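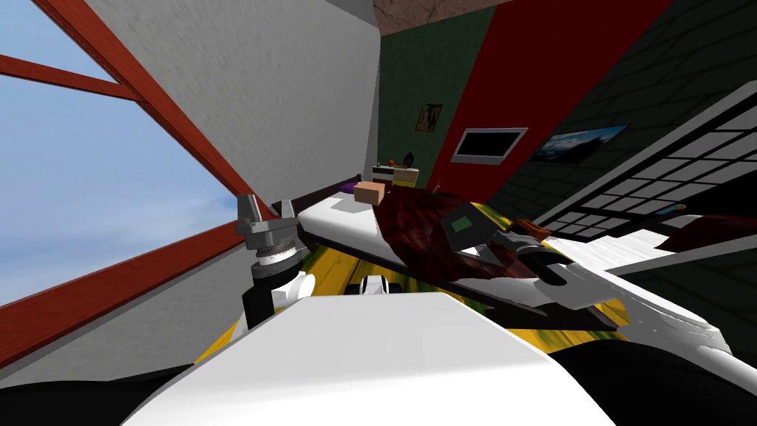 Blog > Workshop notes > Teaching by hand

A Whole Summer of Bedrooms

By Nasrin Salehi
Aug 29, 2024
16 comments | 2 shares

I promised back in May that I would write up how the example gathering was going, and then of course I was too busy gathering examples to write anything at all. So put the kettle on, because this may ramble (my posts always do, as my sister likes to point out).

The short version is that Joar Kristiansen and I have been steering a make-believe robot about a make-believe bedroom, and saving everything it sees and does so that a learning program can have a go at copying us. We call the project Mandesska. Each saved go at a task is one example. We are aiming for 3000, and as of last night we have 258 that I would be happy to show anyone, which sounds feeble until you have tried steering two arms at once with your own rather clumsy hands!

Much of my time goes on the wrist views. The program learns from those as well as from the view out of the head, and they take a bit of getting used to, with everything looming up at odd angles and the walls leaning in on you.
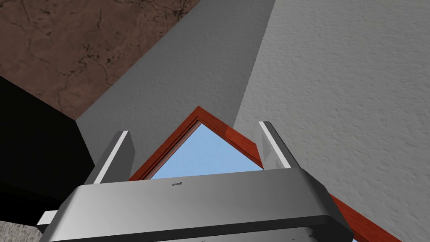 Wrist view, fingers open, with the wooden frame and its blue pane between them.

Joar is the patient one. He will line up a reach, decide it's a little too hurried, and begin all over again, humming. I used to throw away any go where I dithered, and he talked me out of it. A program that has only ever watched tidy work has no idea what to do when it drifts off course, so now my dithers stay in, so long as I get there in the end. The ones where I give up altogether go in a separate folder, which is fatter than I'd like. 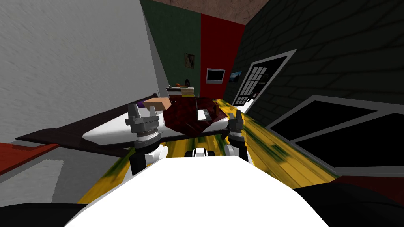
Do you have to use the same room every time?
We could, but the program would most likely learn that one room by heart and be lost anywhere else, so we change the wall colours and shift small things about between batches.

I should say that the bed is my favourite place to work over, what with the dark red blanket and the bits and bobs on it. Joar prefers shelves. We have agreed to differ, and to split the list down the middle.
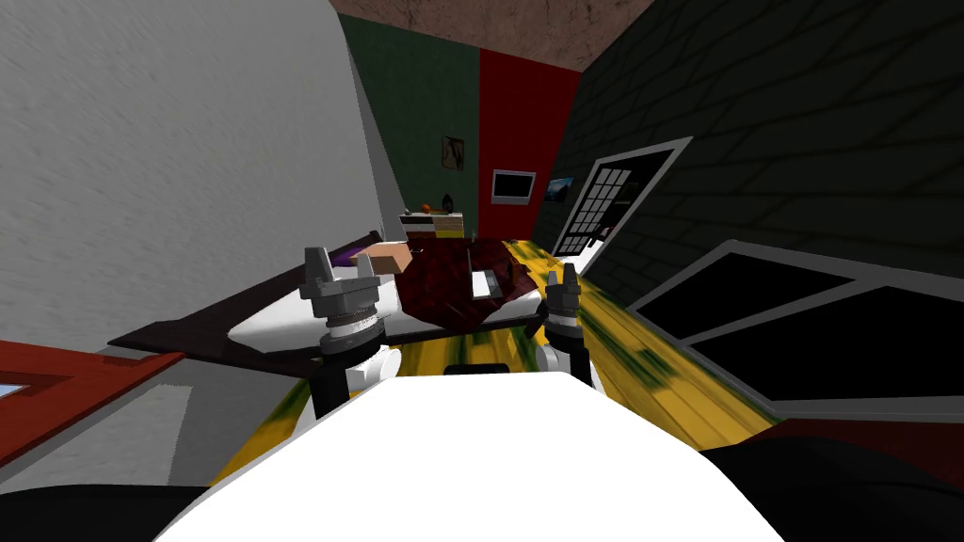 Both grippers open over the bed, telly on the red wall at the back.

Next week I'm going back through the labels, as I wrote "put" and "place" for the same thing all through the early batches and it has been bothering me ever since. If you have a sensible way of keeping such words straight, do leave it in the comments, and I'll try it on the next batch.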